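Section 4: Choosing the first chores

Bostance two-arm home unit, set-up guide for owners
Revised 17/04/2024

4.1 Before you give the machine any work, please read this section to the end. Many owners ask if the unit can already keep a home tidy. It can do a small number of chores, slowly, and only after the room has been prepared. A table in a room where people live is a good place to learn where the limits are.

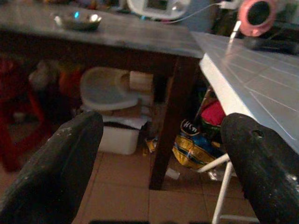
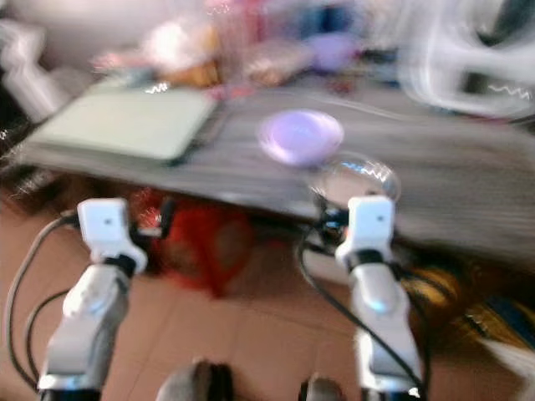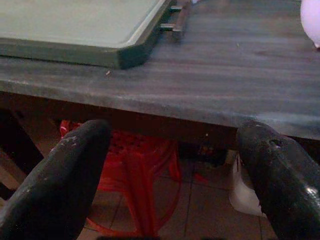 After the trial period in Garkville, Dal Bello wrote to us that clearing a table was still quicker by hand, and that the time was won only on the days when the same easy job came back again and again. We print this remark because it agrees with our own experience. Please choose your first chores with it in mind.

4.2 Chores you may try now

1. Moving one light, stiff object from one place on the table to another.
2. Putting a tray with a raised rim back to its marked position.
3. Placing an empty bowl into a second, larger bowl.

4.3 Chores you should keep for yourself

1. Taking anything out from under a table. The arms can touch the underside of the top before the fingers arrive at the object.
2. Picking up thin bags from the floor. The fingers close, but the bag often slides away.
3. Lifting clear lids or glass. The cameras may not find the edge.
4. Any work with hot food, knives or medicine.

4.4 First trial

1. Take away from the table all things which can break.
2. Mark the parking place of the base on the floor with tape. Leave 36 cm between the base and the front edge of the table.
3. Check that the cables on both arms hang freely and can't catch on a table corner.
4. Set the speed to "Low".
5. Put one object on the table and start the chore from the menu.
6. Let the unit make 12 attempts. Write down each one as done or not done.
7. If 11 or more are done, you may add a second object. If fewer are done, repeat the hand calibration in Section 3 and begin again.

Note: Do the trial in the same light in which the unit will work later. A result from the morning is not always valid for the evening.

Note: Scratches on the black finger pads do not disturb the grip. Dust does. Wipe the pads with a dry cloth before each trial.

CAUTION: Keep children and animals out of the room while the arms move. The stop button must be in the hand of an adult.

CAUTION: Do not leave the unit working alone until it has finished 100 attempts of the same chore without a stop.

4.5 If you want to report a chore which the unit does well or badly, send your list of attempts to the Stollthorpe service desk, together with the height of your table. For cleaning of the arms, see Section 5.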